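Noise in the Study Rooms: What Wall Panels Do and Don't Fix
Final project report, Building Acoustics elective
Ruth Yupanqui

1. Why this topic

I picked noise because I live in it. My apartment is over a laundromat and I do most of my homework in the group study rooms on the second floor of the library annex, and those rooms are bad. Not loud exactly. Bad. You say something to the person across the table and it comes back at you off three walls and by the end of an hour everybody has a headache and is talking louder than when they started.

The original proposal was bigger. I wanted to do the study rooms, the cafeteria and the stairwell. The cafeteria got dropped in April when it was clear I would never get it empty. The stairwell is its own thing (really long decay, fun to clap in, no use to anyone). So this report is study rooms only, with a short part on materials.

The question I ended up with: if you have a small hard room with smooth panels on the walls, where does the echo come from and what's the cheapest thing that helps?

2. Background

Short version, the course reader covers it better.

When you make a sound in a room, some of it goes straight to the listener and the rest hits surfaces. Hard surfaces send most of it back. Soft or porous ones turn some of it into a tiny bit of heat. Reverberation time is how long it takes for the sound to drop by 60 decibels after the source stops, written RT60. A classroom should be short, a church is long. For a small room where people talk you want it well under a second.

Most people (me included, before this class) think sound absorption and sound insulation are the same. They aren't. Absorption is about what happens inside the room. Insulation is about what gets through the wall to your neighbor. Foam squares do the first and almost nothing for the second. I had this wrong in my proposal and lost points for it, fair enough.

Two other things matter in small rooms:

Flutter echo. Two hard parallel walls facing each other, the sound bounces back and forth between them. Clap and you hear a kind of zing. 

Room modes. Low frequencies that fit the room dimensions get louder at certain spots. This is why a deep voice booms in one chair and not in the next one. Thin panels don't help with this at all, you need depth or something that flexes.

3. What I measured and how

Three rooms. I am calling them A, B and C because the door numbers changed over the break and my notes have both.

Room A: small, four chairs, painted drywall, carpet tile.
Room B: same size as A, same carpet, but one wall is glass onto the hallway.
Room C: larger, smooth wall panels all the way around, vinyl floor.

The source was balloons. I know a proper test uses a speaker and a sweep, but the department speaker was checked out for most of the term and balloons are a real method, just less repeatable. I blew them up against a cardboard ring so they would all be close to the same size. Bought 24, four popped in my bag on the bus, which left enough for six good pops per room and a couple for messing up.

Recording was my laptop and a borrowed measurement mic on a stand, at seated ear height, same spot relative to the table in each room. Windows closed, fan off, door closed. I did everything late in the evening, after 9 pm, when the hallway is quiet. Background noise was still higher than I wanted in Room B from the vending machine outside.

Analysis in the free software from class. I used T20 and not the full RT60, because the balloon isn't loud enough over the background to get 60 dB of clean decay. You take 20 dB of drop and multiply. Standard.

4. Results

I'm not going to paste the whole table, it is in the appendix file on the class drive. In words:

Room A was the best of the three and it wasn't close. The carpet does most of that at high frequencies. Low end still boomy.

Room B was worse than A at every band even though the size is the same. So the glass wall matters, and it matters most in the speech range. Also has flutter between the glass and the wall across from it. You can hear it with a hand clap, you don't need a mic.

Room C was the worst by a lot. Hard floor, hard walls, hard ceiling. Nothing to soak anything up except the people. The decay curve is not even a straight line, it drops fast and then has a long tail, which the reader says is what happens when sound goes up and down quickly into something soft but side to side it just keeps going. But there's nothing soft up or down in C either so I don't fully buy that explanation here. Could be a bad mic spot. I moved the mic and got the tail again, smaller.

One set of pops in Room C, the third one, I threw out -- somebody opened the door.

5. Materials

This was the part I thought would be quick and took the longest. I looked at what is sold for walls in small shared rooms, and asked for samples and spec sheets where I could.

Smooth hard panels. They're everywhere now: labs, clinics, offices, kitchens. Easy to wipe, fast to put up, and they hide a bad wall. The sheet I got for Wallness, the smooth white one, lists a fire rating and a cleaning chart and says nothing at all on absorption, which tells you. For sound it's basically a hard wall. The seams don't do anything either. I thought maybe the gaps would act like little slots (there is a real kind of absorber that works like that, with an air space behind) but the gaps on these are too narrow and there's no cavity.

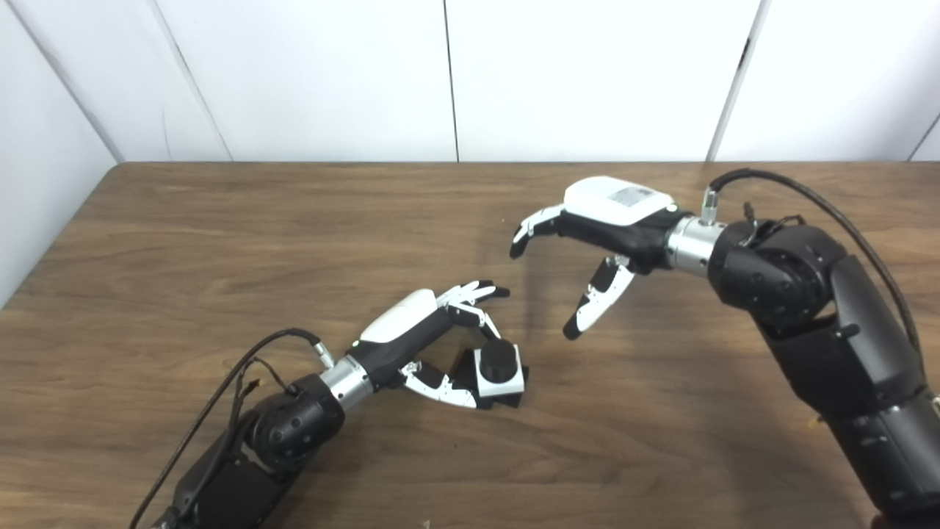 Fig. 1. White panel wall with visible seams, behind a wood-grain table.

What you'd have to do with a wall like that is add to it, not swap it. Hang something over part of it. You dont need full coverage. The first few square feet do the most and then you get less for each one you add.

Felt panels. Løken makes a pressed felt tile, comes in a lot of colors, sticks on with strips. Thin. On the numbers they sent it does fine from the middle of the speech range up and nothing much below. It is the one I'd pick for flutter, because flutter is a high frequency problem and you only have to treat one of the two walls.

Mineral wool in a fabric wrap. The Osov board is 2 inches thick. Much better lower down, especially if you leave an air gap behind it. Heavier, needs real hardware in the wall, and the edges get beat up if chairs hit them. Most of the serious rooms I read about use something like this.

Perforated wood. Gendau, nice looking, way out of budget. Small holes in a wood face with soft stuff behind. Good in the mids. I only include it because my instructor asked.

Foam. Skip. The cheap stuff from online sellers has no fire info and the school would never allow it.

Curtains. Underrated! Heavy curtain, hung with folds, a few inches off the glass. That is the only realistic option for the glass wall in Room B since you can't glue anything to it, and people can pull it back when they want the light.

6. Cost

The building office told me small room improvements under 600 dollars can go through without a separate request. So I used that as my limit for Room C.

One set of felt tiles for one long wall was 155 dollars on the quote I got. So the plan:

One set of felt on the long wall, for the flutter.
Mineral wool boards, as many as the rest of the money covers, high on the short wall and one across a corner if it fits.
A rug if there's anything left. There won't be.

Labor isn't in there. The boards need someone with a drill who is allowed to drill.

7. Predicted improvement

Used the Sabine formula. It says RT60 depends on volume divided by total absorption, times a constant. It assumes the sound is spread evenly all over the room and that is not true in a small room, so take it as a guide only.

With the plan above, Room C should come down to somewhere between where A and B are now. Not great, but a big change for the people in it. If you also put carpet tile down it would beat B easily. Flooring is a differnt budget, I asked.

People count too. Four adults in regular clothes absorb a fair amount, so the room with a group in it is better than my empty measurements show. In winter with coats, better again. Didn't test this. Wanted to.

8. Problems with this project

Balloons, see above. Low frequency results are shaky and I would not trust anything below the 250 band.

Only one mic position per room, apart from the extra one in C. Should be several, averaged.

No before and after. I had hoped to borrow panels for one evening and lean them on the wall and pop again, which would have made this a much stronger report. The samples that came were the size of a coaster.

I did not ask the people who use the rooms. A short survey would have been easy and I ran out of time -- midterms.

9. What I would do next

Get the speaker. Book it the first week, not the fifth. Do a sweep in all three rooms with at least three mic spots each. Then talk to the building office about doing just the felt wall in Room C and measure again after.

Also the vending machine outside Room B. It has a hum you can see on the spectrum plain as day, and a rubber mat under it might do more for Room B than any panel on this list. I wrote to the building office about the mat, waiting to hear.

Appendix and raw recordings: class drive, folder under my last name. The file marked "C3 bad" is the one with the door.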